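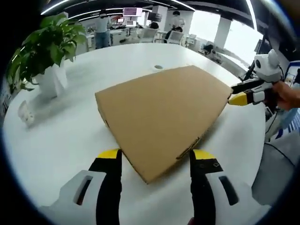 Subject: Re: Laing Street dispensary, the nurse's house?

From: Fulvio Pellegrini
To: local history list
Date: 30 June 2025

On the Laing Street dispensary, a list member wrote:

> Does anyone know which house the district nurse lived in when
> the dispensary was open? My grandmother always said it was the
> one with the blue door next to the chapel, but my uncle swears
> she lodged over the baker's. I've looked in the directories and
> she isn't under either address. Also, was she paid by the parish
> or by the mill? I've seen both in print.

What a lovely question, and I think your grandmother and your uncle may both be right!

I've been going through the dispensary minute books since February, and the nurse turns up on almost every page once you know how to spot her. The clerk hardly ever writes her name. She is "Nurse", or "our Nurse", or once, when she had asked for a new bicycle, "the Nurse again". That will be why the directories are no help. They list householders, and she never was one.

For her first 2 years she lodged over the baker's. There is a line about the rent, and a very cross one about flour coming up through the floorboards and getting into the clean linen. After that the Plistura mill offered her the end cottage in Chapel Row, and she moved in with her sister. I can't prove the blue door, but the end cottage does stand beside the chapel, so I'd be happy to side with your grandmother on that one.

As for who paid her, it was the parish to begin with, and then the mill took on half. The minutes are wonderfully frank about the bargaining. The mill manager wanted her to see mill families first, and she wrote back that she would see whoever was bleeding first. I cheered out loud in the reading room and had to apologise to the gentleman opposite.
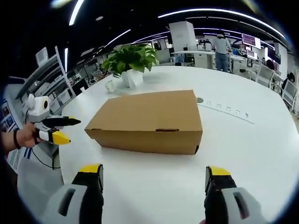
Her visit books are the real treasure, though. There are 4 of them, and in the busiest year she made nearly 3,000 calls, most of them on foot (the bicycle was refused twice). She noted the street, the complaint and what she left behind: lint, beef tea, a scolding. Fostaditz Yard comes up so often that she shortens it to "F.Y." and in one bad winter there are whole pages with hardly anything else on them. Croup, mostly, and a lot of burns from the open grates.

I've typed up 300 entries so far and would gladly share them with anyone who has family from the Yard or from Chapel Row. Surnames only in most cases, I'm afraid, and her handwriting goes downhill badly after a night call.

Two things I'd love help with. Does anybody have a photograph of Chapel Row before the end cottage was rendered? And has anyone come across the word "Asenex"? She writes it beside several chest cases, sometimes with a tick. I took it for a patent medicine, but I can't find it in any of the chemist's advertisements, and it could just as well be the name of a house or my misreading of something else entirely. I can send a tracing of it.

Do ask your uncle what he remembers about the baker's, by the way. Even which side the stairs were on would be useful, as the minutes mention a separate entrance "by the yard" and I can't work out which yard they mean.

All best,
Fulvio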